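Bemar Issues Revised Setup and Maintenance Routine for Trivano Hand-Held Gripper

FOR RELEASE IN DECEMBER

Bemar has released a revised setup and maintenance routine for the Trivano, its two-finger hand-held gripper for packing work. The routine replaces the quick-start sheet and applies to all units in service. It covers pad replacement, pivot inspection, jaw alignment and a short packing check to be carried out before a unit goes back to work.

The procedure has 13 steps and takes 25 minutes with the tools supplied. Seven of the steps are done with the gripper on its back and the fingers fully open. Users should wipe both pads with a dry, lint-free cloth, check the toothed edge of each pad for missing or rounded teeth, and press along the pad to find any place where it has lifted from the finger. Pads are replaced in pairs. Solvent cleaners should not be used on the pads or near the pivots. 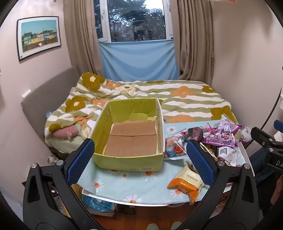 Pivot pins are checked next. Each pin should sit flush and turn without grinding when the finger is moved by hand through its full travel. Side play at the fingertip must not exceed the thickness of the feeler strip included in the service kit. If it does, the pin and bushing are replaced together and the alignment step is repeated. Frame screws are tightened by hand, in a diagonal order, after the pivots have passed.

Jaw alignment is set with the fingers closed on the gauge card. The two pads should meet along their full length. A gap at the tip means the linkage needs to be shortened by a quarter turn, and a gap at the base means it needs to be lengthened by the same amount. The locknut is then tightened and the reading taken again.

The packing check uses light, sealed snack bags and an open box. Bags of this kind have slippery surfaces and shift under pressure, so they show uneven grip sooner than a rigid test block. The operator picks up a bag by its sides, lifts it clear of the box walls, holds it for 7 seconds and lowers it into the box. The bag should not creep in the jaws, and the seals should remain closed. 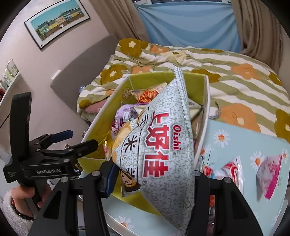 A unit that drops or creases a bag during the check is returned to the alignment step. A second failure after realignment calls for new pads. Results are entered on the service card by serial number, along with the pad batch and the number of linkage turns made.

The revised routine was drafted by Bemar's service group and tried out by Lilura, which handles repairs for the Trivano, and by Hứa, a contract packing firm. Changes made after the trial include a larger gauge card and a clearer order for the frame screws.

Service kits containing pads, pins, bushings, the feeler strip and the gauge card can be ordered through Lilura. The printed routine is included with each kit and with all new units.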